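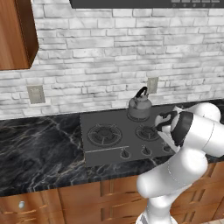
Can a machine already do the small jobs in the kitchen?
A few of them, if the kitchen stays the same every day and a person is near.

Okby Kitchen Practice Set, by Walczak

The Okby set is software for teams who teach an arm to do housework. You get 18 simulated kitchens and 29 chores, from moving a kettle between burners to turning a stove knob. Every kitchen can be run with other cabinets, other counters and other light.

What works today
Picking up a kettle by its handle is a fair task for most arms with two fingers. Closing a drawer is easier than opening it. Knobs are still difficult - the fingers slip, or they turn too far.

What does not work yet
Wiping, pouring and anything with a wet cloth. We do not sell these chores, and we will not until our own tests are better. A good result in simulation is also not a promise for your real stove.

In the package
License for 2 workstations
Kitchen files and chore files
Printed guide, English only
Updates until next February

Support is by e-mail from our office in Zudstead, and we answer in 4 working days. Owners of the older Brilluvon set pay only the difference in price - please write your license number in the order.

Page updated 2020-08-09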